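Clip lid box — blue seal gone smelly, how do I clean it?

Ifigeneia Kokkinos
Posted 2nd May

Got a clear plastic box with the blue seal round the lid and the fold-down flaps. Use it for opened packets — stock cubes, crackers, that sort of thing. Lid smells of old curry powder now. Been through the dishwasher, no better. Does the seal come out? Scared of stretching it and then it wont sit flat again. Don't want to chuck the whole thing.

Georges Semaan

Mine came out fine. Blunt end of a teaspoon, not a knife. Start at a corner, ease it up, go round slowly. Soak it in warm water with a spoonful of bicarb, 20 minutes, rinse, dry it properly before it goes back. Gunk lives in the groove underneath so do that too — old toothbrush.

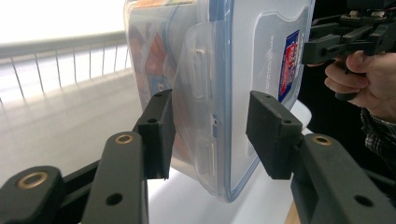 Can I put the packets back in straight after washing the box?

Leave it open overnight first. Any damp under the seal and the crackers go soft, plus the smell comes back within a week.

Putting the seal back, press the corners in first then the straight bits. If it bulges you've got it twisted, take it out and start agian.

Vangelis Zacharopoulos

just buy a new one, Petridis had them cheap in September

Mechthild Wyss

Agree with Georges about the groove. Bicarb did nothing for mine though, turmeric is a pig. Left the lid on a sunny windowsill for 7 days, seal out, and that shifted most of it. Don't boil the seal. I did, went wavy, box never shut right after. Flaps are the weak point anyway, so open them one at a time.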